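Siltunero News for Young Readers
6 February 2023

When a robot comes to work

Do you have a box at home where all the toys go together? Balls, bears, blocks, and at the bottom one thing that you searched for the whole winter? Then you already understand the job of the people at Illska.

Illska is a sorting house in the town of Herthorpe. Families and schools send their old toys there. The workers look at every toy, clean it, and put it in the right box, so another child can have it. In December, when many people clean their closets, the house received 1049 toys. In a quiet month it is less than 1000, but it is still a lot of toys for ten pairs of hands.

Yes, only 10 people work at Illska. Last year they got a new helper with one arm and no legs. They call it Ma, which is short for "machine."

What does Ma do?

Ma is a robot arm. It picks up a toy, carries it to a box and lets it go. Then it comes back for the next toy. This we call automation. It is a long word, and it means that a machine does a job, or one part of a job, that a person did before.

Maybe you think that picking up a toy is very easy. For you it is, because you practiced since you were a baby! You know without thinking that a ball can roll away and that a teddy bear is soft. A robot doesn't know this. A computer must find out where one toy stops and the next one begins, and this is difficult when they lie on top of each other. Soft toys are a special problem. They fold and bend, and the same rabbit can have a different shape every time.

So Ma makes mistakes. Sometimes it takes two toys together. Sometimes it takes nothing and carries the nothing very carefully to the box. The workers laughed a lot about this in the first week.

What did the people do before?

Before Ma came, every worker stood at the sorting table for 4 hours each day. They bent forward, took a toy, turned, put it down, and bent forward again. In the evening their backs and shoulders hurt. Try it with your own toys for ten minutes and you will feel it too.

Now the workers take turns to stay near the robot. The one who has the turn fills the tray, watches, and presses the stop button if something goes wrong. The others have more time for repairing. They sew an ear back on a bear, or they look for the missing piece of a puzzle. Most of them like this better.

Is everybody happy?

No, not everybody and not every day. One worker told us that she misses the talking. When all stood around one table, they told stories the whole morning. Now the repair room is quieter. Another worker was afraid in the beginning that the robot would take his job. The boss promised that all ten can stay, and until now all ten are there. In other workplaces it can go differently. Sometimes a machine comes and fewer people are needed, and then these people must learn a new job or find another place. It is fair to ask about this when you hear about a new robot.

The workers also had to learn new things. They went to a course for one week, and they learned how to start the arm, how to stop it, and where they should not stand when it moves.

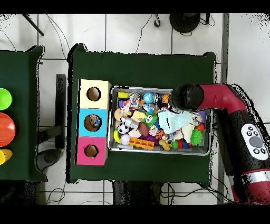 The robot arm over a full tray of toys. On the left, three boxes with round holes.

Words to remember

Automation: a machine does work that a person did before.
Gripper: the "hand" of a robot. It can have fingers, or it can have a different form.
Sorting: putting things in groups, for example balls with balls.

Try it yourself

Put your toys in one big pile. Close your eyes and take out only the soft ones, with one hand. Then do it again with a thick winter glove. Which toys were hard to take? Write it down or make a drawing, and show it to your class.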